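Jun 8, 2024
Delegated legislation notebook - coding round, second pass

Right, picking up from where I stopped, which was halfway down the disallowance sheet with a cold tea and a bad mood. The sample is 200 instruments, all tabled, all through the scrutiny committee in one form or another. Of those, 71 drew some kind of comment. I'd been treating "comment" as one thing and it plainly isn't, so I've gone back and split them.

The trouble is the polite ones. The committee writes to the minister and asks for advice, the minister writes back, the committee thanks the minister, end of matter. Is that parliament checking the executive? Estrella Beltrán reckons yes, every time, and she's made the case to me at some length over a sausage roll. Her point is that the department redrafts before it sends anything up because it knows the letter is coming, so the letter we can see is the small end of it. I half agree, but I can't code a redraft I never see! All I've got is the explanatory statement, the correspondence and the Hansard.

What I've done for now: a protective notice of motion gets its own code, separate from a notice given because somebody really wants the thing gone. Protective notices are placed to stop the clock running out while the committee waits for an answer, and most are withdrawn once the answer lands. On the old sheet they were sitting under "contested" and making the Senate look like it was in a permanent brawl. Took me most of the morning to pull them apart, and I'd still like someone else to go over the ones marked with a query.

Rikex keeps dropping the tabling date when I merge rows. It did this in February as well and I wrote myself a note about it, then lost the note, so here it is again: export first, merge second, and check the date column before saving. If you open the file and see instruments tabled before they were made, that's why.

Went back through the Değirmenci chapter on Henry VIII clauses as well (the ones that let a regulation alter the Act it's made under). Still the clearest thing on the pile. The bit I want to borrow is the distinction between a power being wide and a power being used widely, as I've been mushing those together. We have 3 instruments in the sample that modify their parent Act, and all of them are boring. Transitional stuff, names of agencies, a changed cross-reference. Wide power, dull use. Whether dull use should calm anybody down is another argument and I'm saving it for the discussion section.

The Grornilmont comparison is looking shaky. Their upper house can send an instrument back with suggested amendments and ours can't, it's up or down, so lining up the rates side by side tells you mostly that the rules differ. I don't want to throw it out after all that typing. Maybe it goes in as a short box, up to 1,000 words, with the procedural difference stated in the first line so no one reads the table cold. Custov might be the better pairing, except their records are scanned sideways and I've only managed the first volume.

One more grumble and then I'll get on. Exempt instruments. If an instrument is exempt from disallowance, it can't score as "not challenged" on our sheet, it has to come out of the denominator altogether. I found a handful sitting in there looking obedient. Fixed on my copy, not on the shared one yet - please don't edit the shared one until I've moved it over.
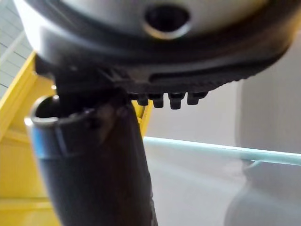
Categories for the summary page, then: exempt, no comment, correspondence only, notice given. I want them kept level with one another, as the old ladder diagram made it look as if every instrument climbs from one to the next, and plenty of them go straight to a notice. My sketch is now a row of small black blocks, much like the four teeth sitting side by side beneath the ribbed band in the photo, with the instrument numbers listed under each block. Protective notices get a hatched strip inside the last block. Still to do: recount the correspondence pile, ask Estrella about the two letters with no reply on file, and rename the tabs so the labour we've put in can be followed by someone who isn't me.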